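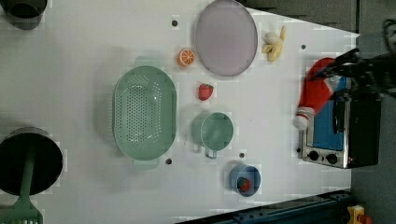 Play food, a sage green colander and a Santa who got there early.

I told myself I'd keep the toy kitchen small this year. Ha! It started with a mug and a plate from Lolura, and then my friend Masaru Kamata sent over a toaster oven with two fat black knobs, and I was gone. The strawberries are my favorites – one always ends up in the blue cup – but my niece only has eyes for the half-peeled banana. She serves it to me on the lavender plate, usually before breakfast, and charges me 30 dollars.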